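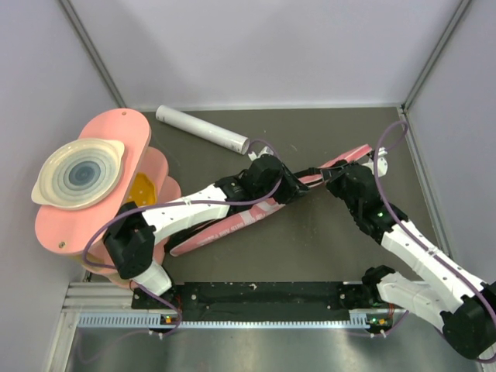 Lutberg tiered stand, pink, flower-shaped shelves

I bought the Lutberg to free up counter space next to the sink, where small plates tend to collect. It is a stack of wavy-edged tiers with rounded corners. Assembly took 11 minutes with a small screwdriver, which is not supplied. The instruction sheet covers four languages and one diagram, and the diagram is the useful part.

Fit. The top tier takes a side plate with tab handles without trouble. Deep bowls are better kept there too, as the gap between tiers limits what can go lower down. Anything with a wide rim has to go in at an angle.

Stability. On a flat mat it stays put. On bare tile mine moved when I pulled a plate toward me, so I added felt pads. With the top tier loaded and the rest bare it feels top-heavy — load from the bottom up.

Finish. The screw holes near the rim of the top tier are small and open, and they collect crumbs. A dry brush clears them. The wavy edge takes longer to wipe than a straight one would.

Comparison. The Orance I used before had straight edges and a smaller footprint, but its shelves flexed under stoneware. I have not noticed any flex in the Lutberg after 60 days.

Recommended for side plates and cups. For full-size dinner plates, get a proper rack.

Remigiusz Walczak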